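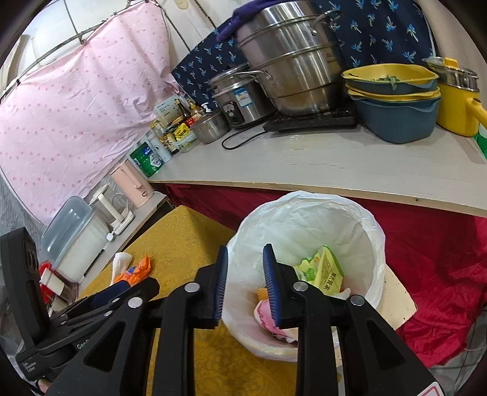 Abfalleimer mit eingelegtem Beutel, dahinter ein Schneidebrett

Protokoll der Mitgliederversammlung des Reisekreises Wutura
12. Juli 2023, Beginn 19 Uhr, Nebenzimmer im Gasthof Derese

Anwesend: 27 Mitglieder, dazu als Gast Obaidul Weerakoon vom Fremdenverkehrsbüro Grokusmont
Entschuldigt: siehe Liste beim Schriftführer

TOP 1 Begrüßung
Die Vorsitzende heißt alle sehr herzlich willkommen und freut sich, dass trotz der Hitze so viele den Weg in den Gasthof gefunden haben. Ein besonderer Gruß gilt unserem Gast, der eine lange Anreise auf sich genommen und uns eine Dose Feigenkonfekt mitgebracht hat (sie machte während der ganzen Sitzung die Runde, vielen Dank noch einmal!). Das Protokoll der letzten Versammlung wird ohne Änderungen genehmigt.

TOP 2 Rückblick auf die Frühjahrsfahrt nach Stenura
Es wurde viel und gern erzählt. Die Unterkunft am Hafen fand allgemeines Lob, vor allem das Frühstück auf der Dachterrasse. Bemängelt wurde der Weg vom Bahnhof hinunter, der mit Koffern doch recht beschwerlich war. Künftig soll bei der Buchung gleich nach einem Gepäckdienst gefragt werden. Mehrere Mitglieder regen an, den Besuch der Zitronengärten beim nächsten Mal auf den Vormittag zu legen, dann ist es dort noch schattig und man bekommt im kleinen Café am Tor auch einen Tisch.

TOP 3 Herbstreise nach Grokusmont
Herr Weerakoon stellt den Ort mit viel Liebe vor und beantwortet geduldig alle Fragen. Der Oktober sei für ihn die schönste Zeit: Das Meer ist meist noch warm genug zum Baden, die Ausflugsboote fahren weiterhin, und in den Gassen der Oberstadt kommt man wieder ins Gespräch. Er rät, die Kapelle über der Bucht zu Fuß zu besuchen — der Aufstieg dauert 60 Minuten und hat unterwegs 2 Brunnen. Wer nicht so gut zu Fuß ist, kann den Linienbus ab der Markthalle nehmen.

Es folgt eine längere Aussprache darüber, ob Halbpension gewünscht wird. Ein Teil der Runde möchte abends lieber frei sein und die Lokale am Wasser ausprobieren, andere schätzen es, nach einem Ausflugstag nicht mehr suchen zu müssen. Man einigt sich auf Übernachtung mit Frühstück und ein gemeinsames Abendessen am ersten Abend.
Beschluss: Die Reise findet im Oktober statt. Die Anzahlung beträgt 200 Euro pro Person. Angenommen bei zwei Enthaltungen.

TOP 4 Reisebibliothek
Die Kiste mit den Reiseführern ist wieder vollständig, bis auf den Wanderführer für die Küste bei Stenura. Wer ihn noch zu Hause hat, möge ihn bitte mitbringen — es wird auch bestimmt niemand gescholten. Herr Weerakoon sagt zu, uns einige Ortspläne und den neuen Bootsfahrplan zu schicken.

TOP 5 Verschiedenes
Gewünscht wird ein Abend mit Bildern von der Frühjahrsfahrt. Die Wirtin hat das Nebenzimmer dafür schon freundlich zugesagt, der Termin folgt mit dem nächsten Rundbrief. Außerdem wird gefragt, ob es vor der Herbstreise wieder einen kleinen Sprachkurs geben kann. Die Vorsitzende hört sich um.

Ende der Sitzung: 21.15 Uhr
Für das Protokoll: der Schriftführer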